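Rented Rooms at Briston House: Heating, Cooling and Energy Billing FAQ

We use cookies to remember your language and to count visits. Accept all / Settings

How is energy use billed?
Each room has its own submeter. Readings are taken at the end of the month and appear on the next rent statement as a separate line. The first 70 kWh each month is included in the rent. Use above that is charged at the rate printed in your lease.

Does the included amount carry over?
No. Unused kWh expire when the reading is taken. The one exception is August, when the building is closed for 5 days of electrical inspection – the unused share from that month is added to September.

I moved in partway through the month. What happens?
The included amount is prorated by day. The opening reading is written on your check-in sheet. Compare it with the meter before you sign.

What temperature should I set?
The lease sets no limit. The submeter records whatever the room draws, so the choice is yours.
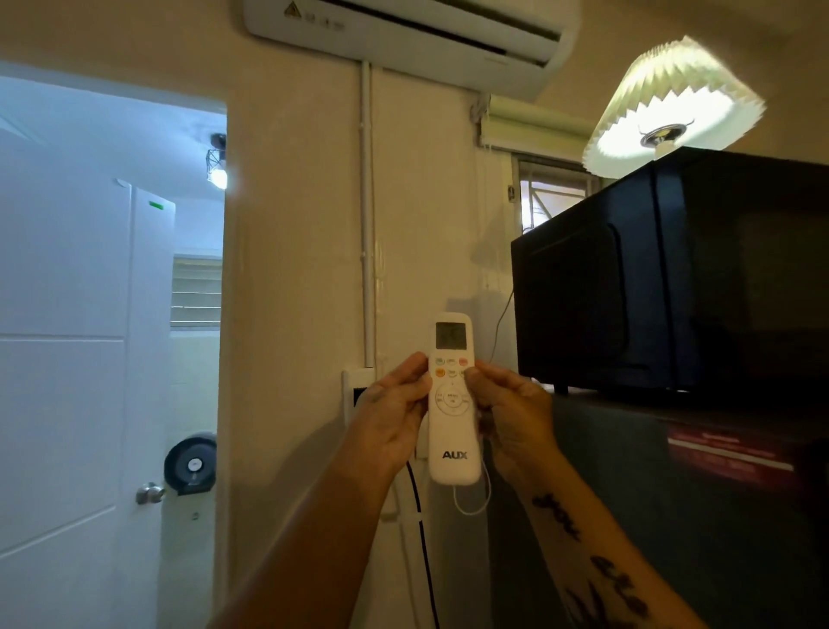 Remote control and wall-mounted split unit.

My statement looks too high. Can I dispute it?
Yes. Send the room number, the statement number and a meter photo to the billing desk within three weeks of the statement date. Ashok Uniyal handles disputes for the Aaltonen wing and Sun-ja Myung for the Grinia wing. If the reading was wrong, the difference is credited to the next statement. Cash refunds are made only at move-out.

Why does the statement show an "estimated" reading?
The meter did not report. An estimate is the mean of your last three actual readings. It is corrected automatically once the meter reports again. Two estimates in a row trigger a manual check.
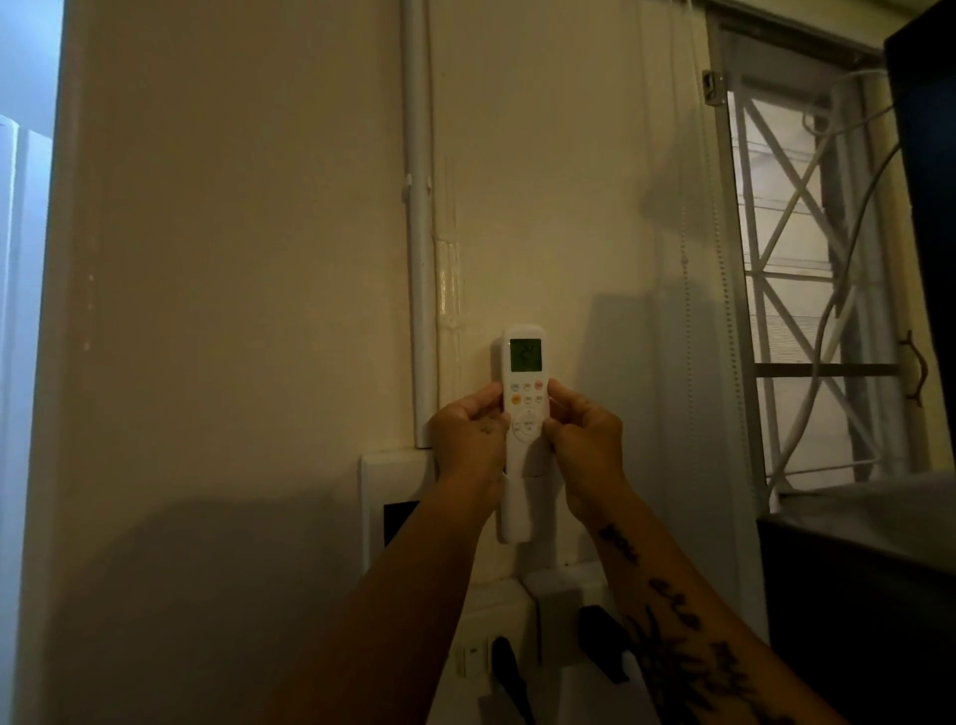
Briston House | Resident Services – Utilities and Billing

Can I share a submeter with the room next door?
No. The wiring does not allow it. Two tenants in one room may split the statement, but both names must be on the lease, and both remain liable for the full amount.

Is the hallway included in my reading?
No. Hallways, stairs and the laundry room are on the common meter, paid by the building. The common meter is numbered 177 and can be read in the ground floor lobby.

Can I use a portable heater?
Only oil-filled models with a working thermostat. Fan heaters and open-element heaters are not allowed – they trip the shared breaker. Register the heater with Bit-na Yook before plugging it in.

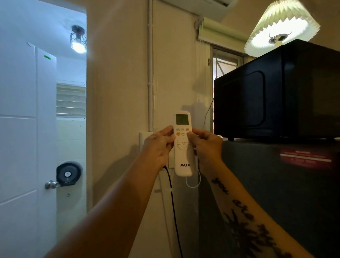
If the breaker trips, switch off everything in the room before you reset it. Reset it once. If it trips again, leave it off and call the duty line. Repeated resets can damage the submeter, and the replacement is charged to the tenant.

Who reads these rules into the lease?
They form Annex 3. Tenants with an older lease can ask for a copy at the billing desk.

Last revised 2019-02-23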